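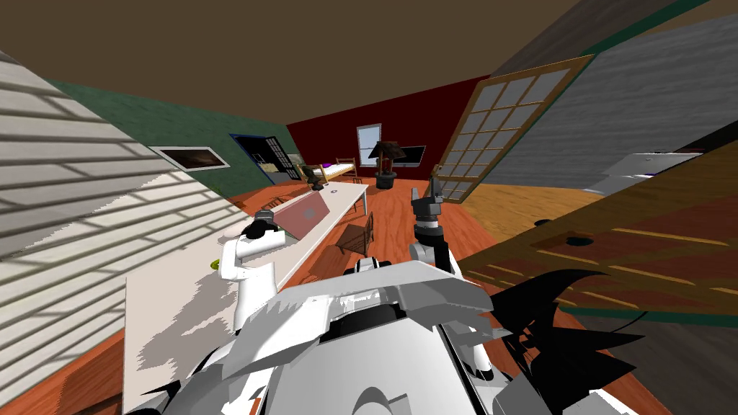 Figure 1. Two robot arms, a long table and a laptop.

Ostley College
Unit 444, Handout 13: Postural hypotension

Read this before the practical in the Marsden Room. Bring your own watch with a second hand. Phones stay in bags during the practical.

What it is

Postural hypotension is a fall in blood pressure when a person stands up. When we stand, gravity pulls blood down into the legs and belly. Normally the body reacts within seconds: the blood vessels tighten and the heart beats a little faster. If that reaction is slow or weak, less blood reaches the brain for a short while.

The usual definition is a drop in the top (systolic) figure of 20 or more, or in the bottom (diastolic) figure of 10 or more, within three minutes of standing. You will also see it called orthostatic hypotension. The two terms mean the same thing.

What people notice

Light-headedness on getting up is the most common complaint. Others describe blurred vision, weakness, nausea, or an ache across the neck and shoulders. Some people have a clear drop on the monitor and feel nothing at all. Older people may only report that they have "gone over" once or twice, so always ask about falls.

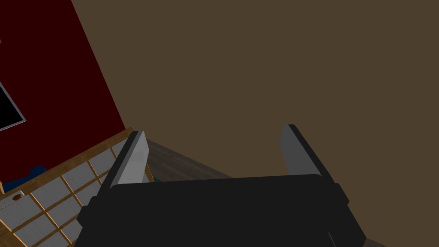 Symptoms are often worse first thing in the morning, after a large meal, in hot weather and after a hot bath. Ask what time of day they happen and write the answer down in the person's own words.

Common causes

Not drinking enough, or losing fluid through vomiting or diarrhoea.
Medicines, including water tablets, some blood pressure tablets and some antidepressants.
A long spell in bed.
Conditions that affect the nerves, such as diabetes and Parkinson's disease.

More than one of these is often present. A person on a water tablet who then has a stomach upset is a typical case. Nobody should stop a prescribed medicine without speaking to the prescriber first.

Taking the readings

The person lies flat for at least five minutes. Take the first reading at the end of that time. Help them to stand, and take the second reading within the first minute. Take the third after three minutes of standing. Use the same arm throughout, supported at heart level.

Ask how they feel at each stage and record it beside the figures. If they feel faint, sit or lie them down at once — a missing third reading does not matter. Someone who cannot stand may be measured sitting, but mark the chart to say so. 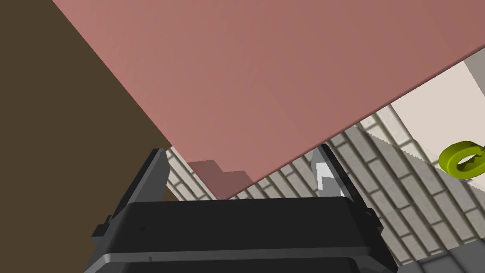
Charts used on the Clirkell placement have a separate column for symptoms. The Grustanen chart has not, so write them in the margin.

Everyday advice

Get up in stages: sit on the edge of the bed, move the feet up and down, then stand and hold on to something steady before walking. Drink regularly through the day unless a fluid limit has been set. Smaller meals help some people, and so does cutting down on alcohol.

A person who has blacked out, has chest pain or has hit their head needs medical help straight away.

For the practical

Work in groups of 4, with 2 full sets of readings from each group. Hand in your charts before you leave. The next handout covers pulse and breathing rate.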